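Cell Practice Reviewers wanted – two-arm tabletop cells, part time, paid

Nakutent, Lallo site
Posted 2021-10-22

We need people to help us write, test and then enforce the working rules for our tabletop robot cells. Not a programming job. Not a safety engineer job either, we have those. More like the person who reads the rule sheet, sits next to the cell, and says "no one is doing step 4."

Background, short version. Our rule sheet is called Akix. Started as one page, now 14 pages, and parts of it disagree with each other. Operators skip bits. New people learn from whoever sits next to them. We want it fixed before the March intake.

What you'd be doing

- Watching sessions, live and recorded, and marking them against Akix
- Running the start-of-shift check yourself, on a real cell, with the sheet in hand
- Writing down where a rule is unclear, out of date or just plain ignored
- Rewriting rules in plain words. Short ones
- One group call a week, 40 minutes, camera optional

What the rules cover right now

- Power-up and power-down order, who is allowed to do which
- Hands out of the cell whenever the arms are live. No exceptions, no "just a sec"
- Cable routing at the wrist and along the front rail
- Object layout at the start of a run, and how to reset it
- Surface cleaning between runs (this one is a mess, see below)
- Stop and report – what counts as a contact, what counts as a near miss
- Logging. Everyone's favorite

Who we're looking for

- Steady, a bit picky, OK with telling a coworker they missed a step
- Can write a clear sentence
- Some hands-on time with any kind of automation – warehouse, lab, packaging line, school robotics club, all fine
- Able to get to Lallo two days a week. The rest can be done from home
- Must be 18 or over. No degree needed

If you've worked to a written procedure in a kitchen, pharmacy or machine shop, please apply, we mean it. That experience transfers better then you'd think.

Hours and pay

16 to 20 hours a week to start. Paid at $535 per week flat during the trial period, hourly after that. Travel to site covered if you live outside town. Trial period is six weeks, either side can end it with a week's notice.

The sample task

Every applicant does it. Should take under an hour. Read the two pages of Akix we send you (layout and surface cleaning), then look at the gift bag and bin setup, once from the fixed camera and once from the wrist. Tell us which rules you'd check first, which ones you can't judge from a still, and what you'd want added. For starters: does "surface clear" include the small white scraps on the tabletop? The sheet doesn't say. It should.

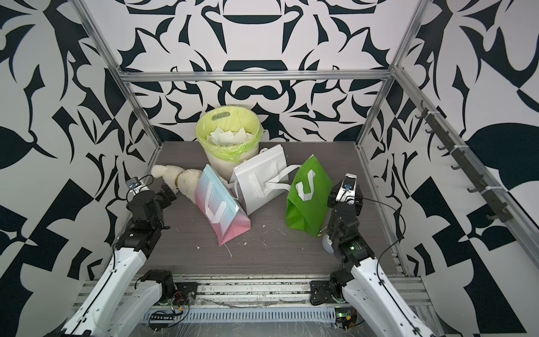
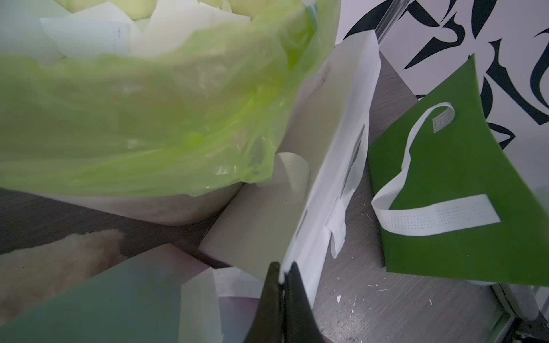

How to apply

1. Send a short note, half a page max, to the hiring desk at Nakutent. Put ESPIRITU in the subject line, that's the project name and its how we sort mail.
2. Tell us about one written rule you had to follow at work that was bad, and how you'd fix it.
3. We send the Akix pages and the sample task.
4. If the task looks good, a site visit to Lallo. You'll do a supervised start check with the arms powered down.

No résumé needed at step 1. Bring one to the visit. Closed shoes, long hair tied back, no lanyards inside the cell area.

Three places open. We read notes in the order they come in and will close the listing when the places are filled. Questions go to the same desk, same subject line please.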